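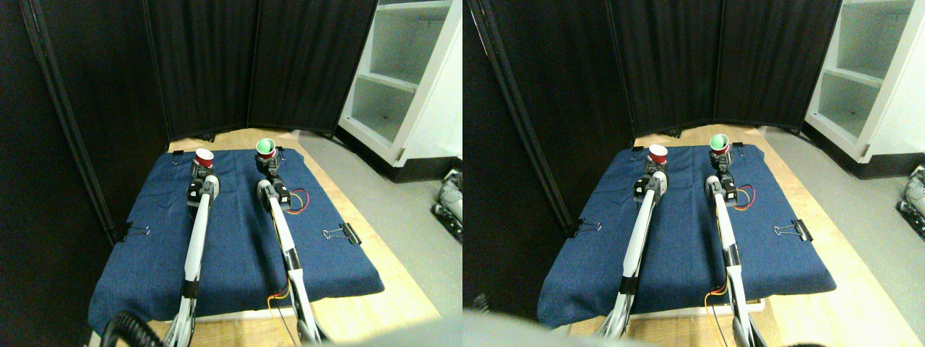

About Birnness

Birnness teaches people to watch other people, politely. Toivo Partanen started the school after ten years of sitting in on hiring interviews at Mikkelsen, where he was paid to notice shoulders.

Our main course, Avix, runs 15 evenings and covers posture, hands, pauses and the many things a shrug can mean. We don't teach lie detection. A man scratching his nose may simply have an itchy nose, and we spend most of week two on that.
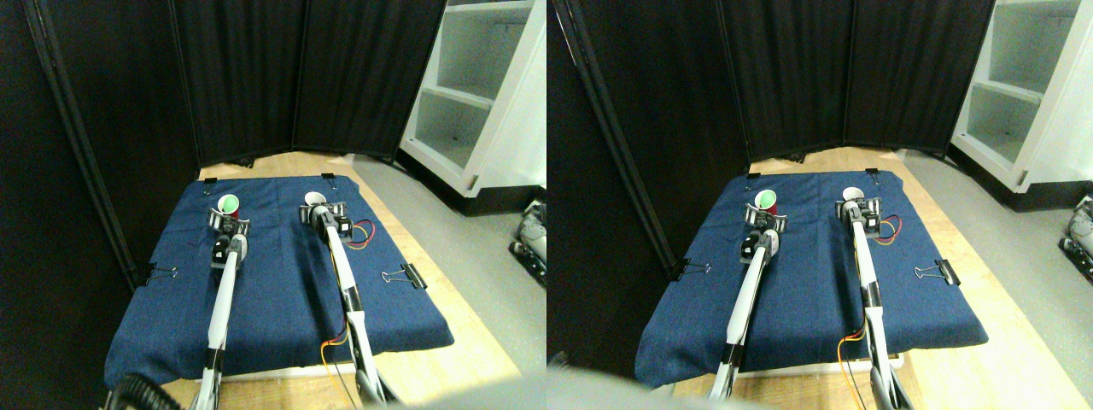

Nearly 700 students have finished so far, among them nurses, referees and one very quiet auctioneer. Classes are kept to 10 people. The next Avix group starts in April, and the sign-up form asks for your name, your email and nothing about your childhood.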